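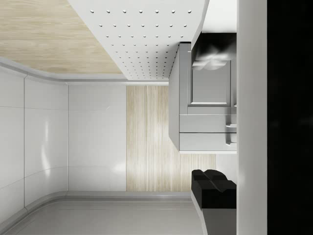 Gripper Comparison in Simulation: Frequently Asked Questions

Which grippers are being compared?
Two parallel-jaw models, listed in our results as Fitero and Harna. Both run on the same simulated arm with the same joint limits. Only the fingers and the closing force profile change.

Does the controller change between runs?
No. Gains are fixed before the first trial and stay fixed for the full set of 158. An early test in March used separate tuning for each gripper, and those results were dropped.

What objects are on the table?
The tabletop is perforated, and the items differ in size and shape: a banana, a spray bottle, a gray rectangular block and a small yellow hexagonal nut, among others. 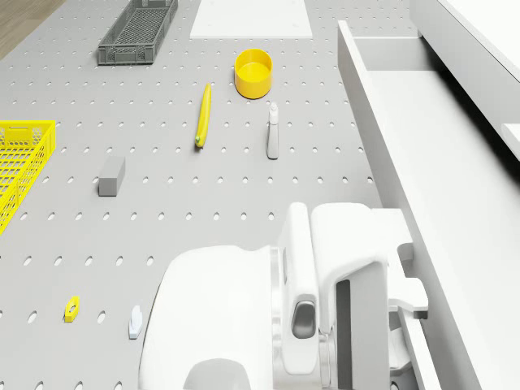

The nut is the hardest target for either gripper. A fingertip that stops 3 mm high will close on nothing, so approach height is logged separately from grip force.

How is a grasp scored?
The object must be lifted and held for 10 seconds. A slip after that point is recorded but does not count as a failure.

Why use more than one camera view?
A wrist view shows finger alignment but loses the target late in the approach. A higher view keeps the table layout visible - at the cost of detail on small parts. We report both.

Can I compare these results with hardware?
With caution. Contact friction in the simulator is a single value per object, and real fingertips wear. 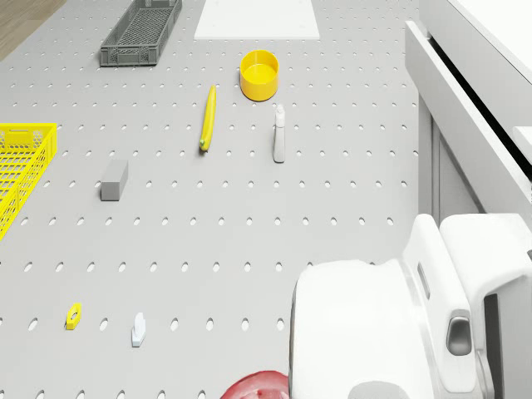 Niilo Niskanen wrote that a single friction value favors the Harna fingers, and asked for a sweep. We ran one at 19 friction settings. The ranking held on the block and reversed on the spray bottle.

Where do I send corrections?
To Guido Galli at Prusdale. Include the trial number and the controller version.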